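4. Re-seating the arms after a cable change (Pomthorpe cell)

Read section 3 first if the arms have been off the rail. Keep hands clear of the table while either arm has power.

4.1 Power down from the Drella panel, wait 20 seconds. Both arms will sag a bit - hold the wrist, not the gripper.

4.2 Check the base plate bolts on the rail, left then right. Snug, not gorilla tight. Marlina Halim has the torque key, sign it out.

4.3 Run the new cable from the base up the links to the gripper. Leave slack at the shoulder and again at the wrist.

Note: old cables marked 2817 are too short. Bin them.

4.4 Power up, left arm first. Home both. If one stalls halfway, power down and go back to 4.3, it's nearly always the cable snagging.

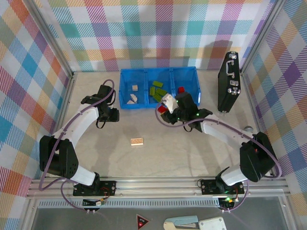 Sorting check comes next. Load the Hidby test routine and let each arm do one pick at low speed. Watch the cable, not the block. On the right arm the purple cable should go over the shoulder and on up to the gripper, still with a loop in it when the arm is stretched out to the blue bin with a red block in its jaws. Left arm the same, tall loop above the wrist is fine. If the loop pulls flat at full reach, stop and re-do 4.3.

CAUTION: small circuit boards sit just under the base plates. Dont rest tools on the rail above them.

4.5 Gripper drops a block or closes skew - clean the fingers, try again. Still bad, swap the finger set (Manurung kit, top drawer) and re-home.

4.6 Write the change in the cell log with your initals. Any fault you can't clear goes to Saodah Wijaya before the next run.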